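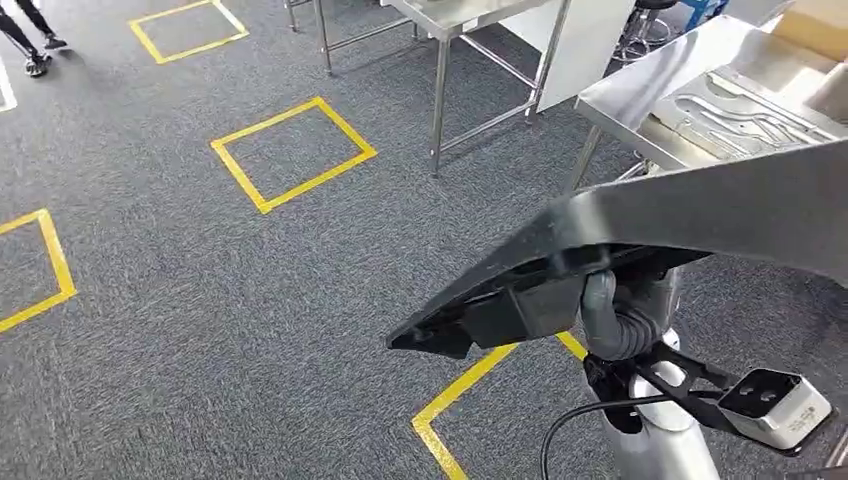
Dilani Sheikh keeps her tape on a broom handle. The rolls are threaded on in the order she expects to need them, with the yellow nearest the end, and when she walks into a building with the thing over her shoulder people tend to get up and follow her to see what's going to happen. She has been laying out floors for other people since she left the stockroom at Stestum, where she spent the better part of her twenties, and she now does it under the name Plomwood, mostly for small offices and community places that have a big room and no clear idea how to use it.

I caught up with her on a Tuesday, a little after eight in the morning, when she had already been on her knees for an hour. She offered me half of a cheese roll and a foam kneeling pad, in that order, and we talked from down there for most of the visit.

"I like to be at floor level for the first bit," she said. "You see the room the way the tape is going to see it. Standing up, everything looks square. Then you get down and you notice that the wall wanders off a couple of inches, and if you measured from that wall, well, so did your whole layout."

Her way around this is to ignore the walls altogether. She snaps one long string line down the middle of the room and works outward from that. The squares come after, and she isn't bothered if they don't all sit the same way. Some jobs call for tidy rows. Others, where people will be coming at the spots from all sides, do better with a square turned on an angle.

"People worry about that. They say, oh, that one's crooked. And I say, stand in the doorway and walk to it with a box in your arms. You'll see you come at it straight on. Your feet know where they want to go, and I'd much sooner follow your feet than the ceiling tiles."

Yellow is her favorite by a long way, especially on carpet. So many offices have that dark gray flecked kind, she said, and it swallows up most colors. Blue disappears. Red goes a bit brown under the lights. White looks smart for a morning and then picks up every bit of fluff in the county. Yellow you can find from across the room with your glasses in your pocket.

I asked whether tape sticks to carpet at all, which I'll admit had been on my mind since I sat down. She laughed and pressed a strip down with the side of her thumb.

"It sticks if you vacuum first. Twice, in both directions, and then leave it alone for a few minutes so the dust can settle. My first big carpet job I didn't do that, and by lunch I had tape on my shoes, tape on the client, tape going down the hall on the wheels of somebody's chair. I drove home and I sat in the car for a while before I went in."

That job was at Naqvi, a print supply place that was moving its returns desk to another floor. She went back the next morning and did the whole thing over without charging for it, and they have asked her back every October since - the returns pile up before the holidays, and they like to have their drop spots fresh. Last fall she put down 133 squares there, on two floors, and the only one anybody complained about was in front of the coffee machine. (She moved it.)

The corners are what she is proudest of. She doesn't run the strips past each other and leave a little tail, the way most of us would. Each strip stops where the next one begins, so the corner looks like the corner of a picture frame, or near enough. It takes longer. She showed me how she cuts, with a plastic card laid over the tape as a guide and a very light hand on the blade so that it doesn't go into the pile.

"A tail gets kicked," she said. "Somebody's heel catches it, and it lifts, and then everyone who walks by has a go at it. I've watched grown men in good trousers stand there and pick at a loose end with one toe while they talk on the phone. You can't blame them. I do it too."

She had a helper for a while but these days she mostly works alone, with a radio. She thinks about 23 squares is a comfortable morning, although she'll do more if the room is clear and the people in it are patient about walking around her. They usually aren't, and she has made her peace with that. She'd sooner have them stepping across the floor while she works, she told me, because then she can see the shortcuts they take. Twice now she has shifted a whole row on account of one person's route to the printer.

Does it bother her that everything she makes gets peeled up again? She took her time over that one and finished the cheese roll.

"At Stestum the lines were painted, and we had lines on the floor for machines that had been gone since before I was hired. Everybody still walked around them. You'd be carrying something heavy, going the long way around nothing! So no, I like that mine come up. I tell people, live with it for a month, and if a square stays empty, pull it."

She pulls slowly herself, low to the floor and back over the strip, and rolls the old tape into a ball as she goes. Her nephew has the biggest of these balls and won't give it back.

Her next job is at Kisen, which has taken over a former dance studio with a sprung wood floor, and she has been trying out samples on a board in her kitchen to find one that won't lift the finish. So far she has ruled out four. She promised to let me know how the fifth does, and then she asked me very nicely if I would move, as I was sitting on her string.

Shares 23 | Comments 4

Contact us | Copyright, all rights reserved | Back to top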